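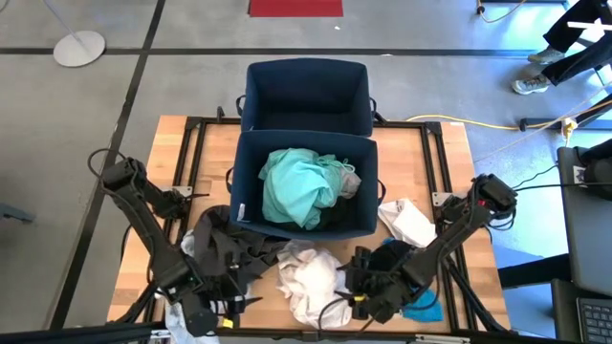
Laundry log, October 12, 2019

Saturday, so the building is quiet and the heating is off. Task for the day is the same as all week: clothes go from the table into the navy bins. My mother would call this putting the washing away. We call it deformable object sorting, and it has a budget.

Babak Khosravi wants a straight answer by November to whether the Kasham setup can do a household chore yet. My answer this morning was "define chore." He did not laugh.

Notes, in no order:

White things on a pale wooden table are still bad. The segmenter likes the teal and blue pieces and will go for them all day. Give it a crumpled white cloth and it starts grabbing at tabletop. Lighting helps a little. Buying only colorful clothes would help more.

Anything with straps is a menace. One pinch on a strap counts as a successful grasp in the log, and then the rest of the garment comes along, or stays put, or brings a neighbor. I've changed the check so a grasp only counts if the piece clears the table. This will make our numbers worse. Sorry, Babak.

Left arm is still running the old Momus wrist settings, right arm has the new ones. Do not compare them until I've copied the file across. (I compared them. Wasted an hour.)

Two bins placed one behind the other means the far one is a long reach. Planner prefers the near bin even when told otherwise. I sympathize.

Step limit per episode is now 4000, up from 2000. At 2000 it kept timing out halfway through a change of mind.

Dark on dark is the other problem, and the worse one, I think. 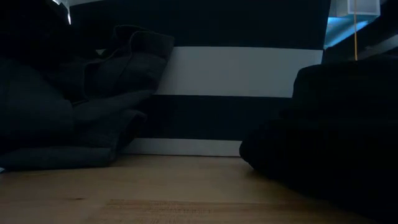
With navy and charcoal the depth edges go soft and the planner can't decide where one garment stops and the next begins. A hood or a collar gives it something to aim at, a flat sleeve gives it nothing. Episode 1784 is the one to replay if anyone wants to see eight regrasps on the same fold. Bring coffee.

Chraibi's suggestion was to skip segmentation for dark piles, grab the highest point and sort out what it is later, in the air. That's how I do laundry, so I can't object. Will try it Monday with the Penetti fingertips if they fit.

As for the straight answer: it can tidy some clothes, slowly, with an engineer standing by who could have done it in a minute. Folding not attempted. Socks not discussed.

To do: copy wrist file, rerun the white set, re-score this week with the new grasp check.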